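Home | Animals | Food | Body | Earth | For Teachers
Reading time: 6 minutes

What Is Inside a Bag of Dog Food?

Many families share their homes with a dog, and many of those dogs eat small, crunchy pieces of dry food every day. The pieces are called kibble. This article explains what kibble is made from, how to read the bag it comes in, and how to serve it and store it properly. It was written by Ustyna Koval for the Nosley Children's Library of Everyday Things and checked by Lev Demchenko, who teaches animal care.

What is kibble?

Kibble is food that has been mixed, cooked and dried. A factory begins with ingredients such as meat, fish, grains, peas or potatoes. These are ground into a fine powder or paste. Water and steam are added, and the mixture becomes a warm dough.

The dough is pushed through a metal plate with holes in it. A blade cuts the dough as it comes out, in the same way that a person might slice a carrot. The shape of the holes decides the shape of the kibble. Some pieces are round, some are like small crosses, and some are shaped like bones.

The pieces then pass through a dryer. Most of the water leaves them, and they become hard. Food with very little water in it keeps much longer than fresh food, and for this reason a bag of kibble can stand in a cupboard for weeks. Many factories spray the dry pieces with a thin coat of fat at the end, which gives them their strong smell. Dogs generally like this smell. People generally do not.

Reading the bag

A bag of dog food carries a great deal of information. On the front there is usually a large name, a picture or outline of a dog, and a few words telling the buyer what sort of food it is. The back or the side has smaller print. Look there for the list of ingredients, the feeding chart and the date by which the food should be used.

Ingredients are listed by weight. The one that weighed the most when the food was made comes first, and the one that weighed the least comes last.

Dog food is sold all over the world, and so the words on the bag may be in any language. The large characters 全价犬粮 are Chinese. They mean "complete dog food." Complete is an important word. It tells the buyer that the food is meant to be a dog's whole meal, with nothing else needed except water. The smaller characters 双拼系列 mean that the food belongs to a "double mix" series.
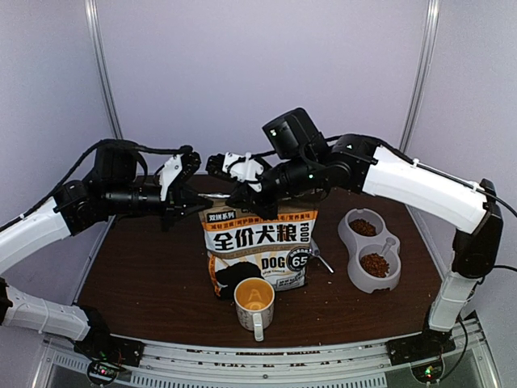 Bowls, scoops and portions

A pet bowl may have one compartment or two. In a double bowl, one side is often used for food and the other for water, although both sides can hold kibble. The bowl should be wide enough for the dog's muzzle and heavy enough not to slide across the floor.

A scoop is useful for serving. It lets every person in the family give the same amount at each meal. Without a scoop, one person may pour a small portion and another a large one, and the dog will not complain about the large one.

The right amount depends on the dog. A small, elderly dog needs far less than a large, young one that runs every day. The feeding chart on the bag gives a starting point, and a veterinarian can give better advice for a particular animal. Most grown dogs are fed 2 meals a day. Puppies need smaller meals more often.

The energy in food is measured in calories. Children will find the same word on cereal boxes. A very large working dog may use 2,000 calories in a day, while a very small dog may need only a few hundred.

Keeping food fresh

Air, heat and damp are bad for kibble. Air makes the fat in it turn stale, and damp allows mold to grow. An adult should roll or clip the top of the bag firmly shut after each meal and keep it in a cool, dry place - a pantry shelf is suitable, but a sunny windowsill is not.

If the family uses a plastic or metal bin, the whole bag may be placed inside it. The printed date and the feeding chart then stay with the food.

Helping at mealtime

Children can take part in feeding a dog when a grown-up agrees. Please follow these steps.

1. Ask an adult how many scoops the dog should have.
2. Check that the bowl is clean.
3. Measure the food and put it in the bowl.
4. Close the bag.
5. Place the bowl on the floor and step away. A dog should be left in peace while it eats.
6. Fill the water bowl with fresh water.
7. Wash your hands with soap.

Kibble is not made for people, and children should not eat it. Some foods that people enjoy are also dangerous for dogs. Chocolate, grapes, raisins and onions must never be put in a dog's bowl.

Words to know

Compartment - a separate part of a bowl or box.
Ingredient - one of the things that a food is made from.
Muzzle - the nose and mouth of an animal such as a dog.
Portion - the amount of food served at one time.

Related articles

Why Do Dogs Sniff Everything?
How a Cereal Factory Works
What a Veterinarian Does All Day
Cats and Their Whiskers
Where Does Pepper Come From?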